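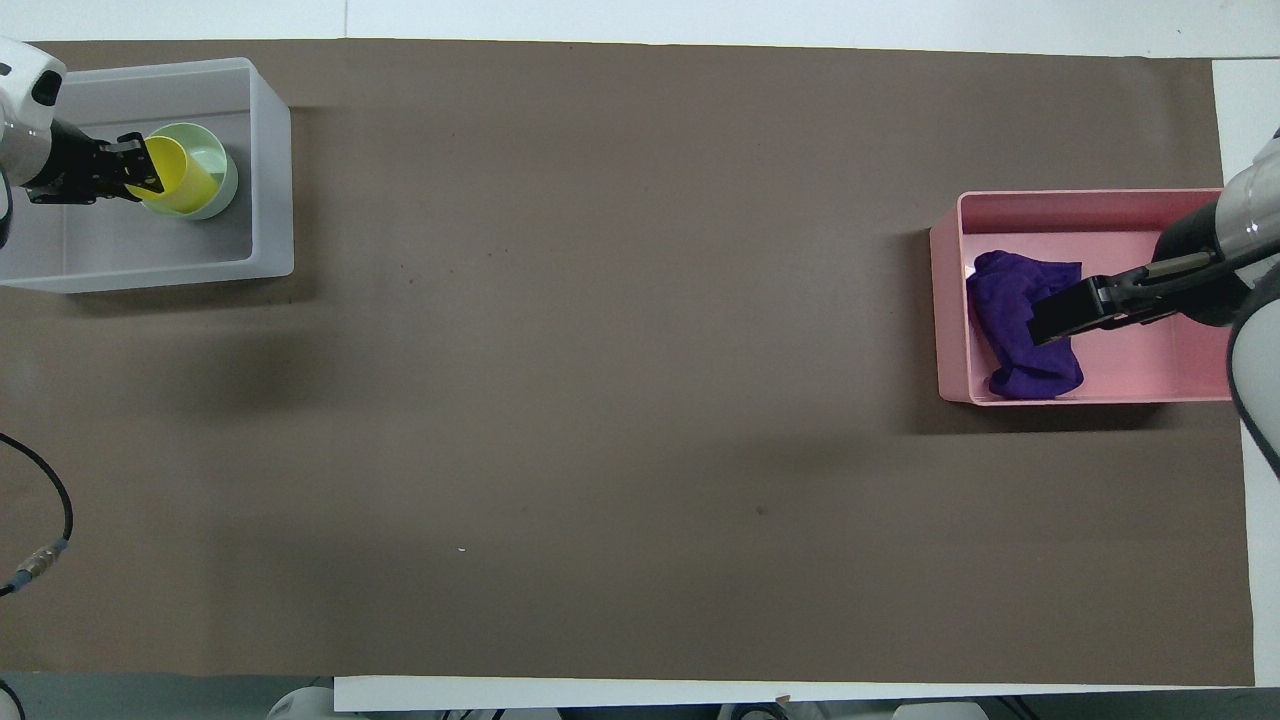
3.2 Materials and layout

The sorting task was kept small on purpose. Earlier work on household tidying, including our own pilot in the Trenthorpe flats, used whole cupboards, and the differences between one cupboard and the next swamped everything else. We therefore settled on a table, a brown covering, two open plastic bins and a few light items of the sort found in most kitchens. One bin was pink and the other translucent grey-white. The items were a yellow cup, a piece of pale mint-green tableware and a purple cloth.

Colour was chosen so that each item could be named in a single word during coding. Ventura used plain white crockery in the Avell study and reported that coders mixed up the pieces in long sessions. We had no such trouble. The brown covering was matt and gave little glare, though the table itself was white and its uncovered edges were bright under the ceiling lights.

Two states were defined for every item: "stored", meaning that it lay within the walls of a bin, and "out", meaning that it rested on the covering. Tableware placed one piece inside or against another was still coded as stored, piece by piece. The cloth was coded in the same way, however it was bunched -- we did not ask for folding, and no score was given for neatness.
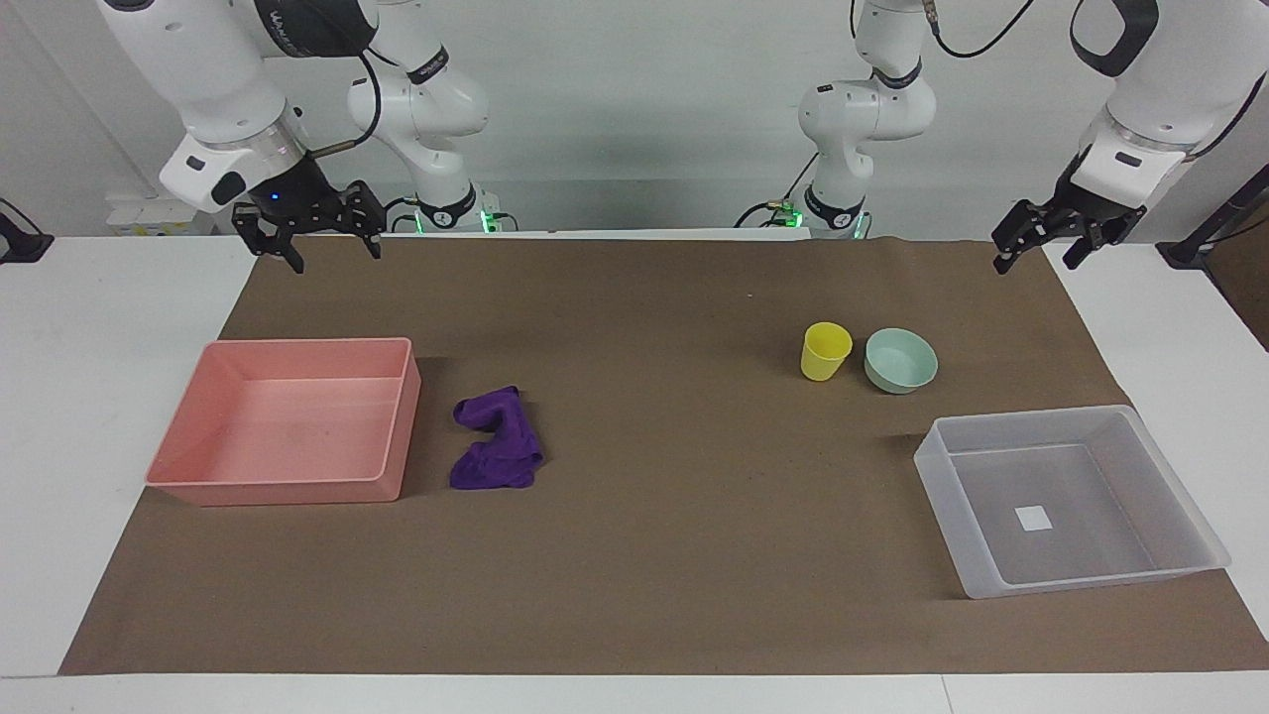

Figure 3. Layout with the cloth, the cup and the mint-green bowl out and both bins empty.

Bin position was not fixed to a mark. Small shifts and turns were allowed between trials, and a bin could overlap the edge of the covering. We judged this closer to ordinary use, where a box is pushed aside and pulled back as needed. The distances between items were left free for the same reason, apart from the rule that no item in the "out" state should touch another.

The full set comprised 75 trials. Of these, 68 were coded without dispute by both readers, and the rest were settled by discussion with Macario Ventura, who had not seen the first codes. Most disputes concerned the cloth, which can hang over a bin wall and so lie partly in and partly out. Such cases were coded as out if any part touched the covering -- a stricter rule than the one used by Rweyemamu, and one that lowers our storage counts a little in Table 2.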